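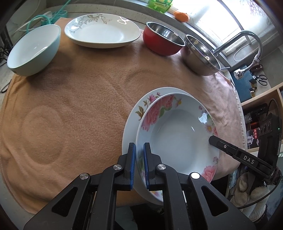 "Which one holds better?"

"The Cermont, if the thing is thin. The Trendham for anything else."

Mwajuma Mfinanga wrote that down, then crossed out the second half. She had been in the kitchen since eight in the morning and she didn't trust an answer that came that fast.

"Anything else is a lot," she said.

Panagiotis Leka shrugged. He had the Trendham finger pads in one hand and a screwdriver in the other. "It's what the numbers say. 1,000 grips each. The Cermont dropped 2. The Trendham dropped 23."

"How many of the 23 were plates?"

He looked at the sheet. It took him a while, as the sheet was in his own handwriting. "All of them."

"And the bowls?"

"Fine. Both fine."

She drew a line under that. Venwood wanted one set of pads, one price and one page of reasons by the end of October. They ran hotel kitchens and they weren't going to stock two kinds of anything. Hodžić, who signed for the money, had said so twice on the phone.

"Then it's the Cermont," she said.

"The Cermont wears out. Look at it." He held a used pad under the lamp and bent it. A thin crack opened near the corner and closed again when he let go. "That's after the full run. The Trendham looks new."

"So they change it."

"You've met these people. They won't change it. They'll run it until it falls off, and then they'll call us."

Mwajuma took the pad and bent it herself. She thought about the dish room at Venwood, the wet floor, the one man on nights who did everything. He would have no time to look for cracks. On the other hand he would have even less time to sweep up plates.

"What does a set cost?"

"8 dollars."

"And a plate?"

Panagiotis didn't know. She called Venwood and asked, and waited while somebody went to find out. When she hung up she wrote the number beside his and turned the page around so he could read it.

"All right," he said. "Cermont. But put the crack in the report. Put it on the first page."

"I was going to."

He went back to the screws. She started on the first page - the crack, then the plates, then the price.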